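Der Tisch als Ablage

Von Repaircafés, Werkstatttagen und offenen Arbeitsräumen heißt es gern, dort lerne man wieder, Dinge zu reparieren. Ich bezweifle das seit einiger Zeit. Gelernt wird dort vor allem, eine Decke über den Tisch zu legen und darauf weiterzumachen, wo der Vorgänger aufgehört hat.

Angefangen hat mein Misstrauen in Zellau, wo der Verein Zalleck seit einigen Jahren eine Halle für Bastler offenhält. Im Jahresheft steht, es habe 1214 Besuche gegeben und 666 Reparaturen. Das klingt ordentlich. Wer zweimal mit demselben Toaster kommt, ist allerdings zwei Besuche, und was eine Reparatur ist, legt der fest, der den Zettel ausfüllt. Mich interessiert an dem Heft etwas anderes: Auf 40 Seiten kommt das Wort Aufräumen kein einziges Mal vor.

Nun kenne ich die Einwände. Ordnung sei die Tugend der Unproduktiven, ein leerer Tisch ein Zeichen dafür, dass keiner arbeitet. Man liest das auf Postkarten und in den Broschüren von Firmen, die dann doch Sortierkästen verkaufen. Skilex bietet ein Wandsystem an, mit dem eine kleine Werkstatt für 1450 Euro angeblich für immer aufgeräumt ist. Ich habe in zwei Räumen gestanden, in denen es hing. Die Fächer waren vorbildlich beschriftet, und die Schrauben lagen auf dem Tisch.

Das Problem sitzt eben in der Waagerechten. Jede freie Fläche in Hüfthöhe zieht Kleinkram an, und eine Fläche mit Stoff darauf zieht ihn doppelt an. Auf blankem Holz hört man eine Schraube, wenn man sie fallen lässt, und sie rollt einem auch davon. Auf Stoff bleibt sie in einer Falte liegen, lautlos, und wartet auf den nächsten Ärmel. Die Decke soll den Tisch schonen und tut das vermutlich auch. Dafür verdirbt sie die Arbeit. Man wischt sie nicht ab, man schüttelt sie höchstens aus, und beim Ausschütteln ist das fort, was man gesucht hat.

Verteidiger der Unterlage sagen, der Stoff halte empfindliche Teile von harten Kanten fern. Für Uhrmacher mag das gelten, die ihn abends wohl auch zusammenlegen. In Gemeinschaftsräumen bleibt er liegen, bis er Löcher hat, und dann noch eine Weile. Im Juni soll in Zellau ein neuer Satz Unterlagen angeschafft werden, Marke Whitcombe, waschbar. Ich glaube an die Waschbarkeit. An das Waschen glaube ich nicht.

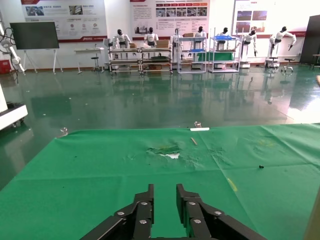 Grüner Stoff mit Loch, darauf ein Holzstäbchen, ein weißer Streifen und rechts eine dunkle Schraube.

Was mich an solchen Tischen stört, ist gar nicht die Menge. Viel liegt meist nicht herum. Es sind die Einzelstücke ohne erkennbare Zugehörigkeit, ein Stäbchen, ein Streifen, irgendetwas Durchsichtiges. Keiner wirft sie weg, jeder könnte sie ja noch brauchen. Eine einzelne Schraube ist entweder übrig oder sie fehlt irgendwo, und am Tisch ist das nicht zu entscheiden. Also bleibt sie. Ein glänzender Boden ringsum hilft da wenig, er führt nur vor, dass für den Boden jemand zuständig ist und für den Tisch nicht.

Man wird mir vorhalten, ich machte aus einer Schraube eine Kulturkritik. Mag sein. Aber die Räume werden gefördert, in Zellau nach Auskunft des Vereins mit 2611 Euro im Jahr, und ich fände es angemessen, wenn davon ein kleines Schälchen für Fundteile gekauft würde. Eins mit Rand. Die Decke könnte man dann probeweise einen Monat lang weglassen und sehen, ob dem Tisch etwas zustößt.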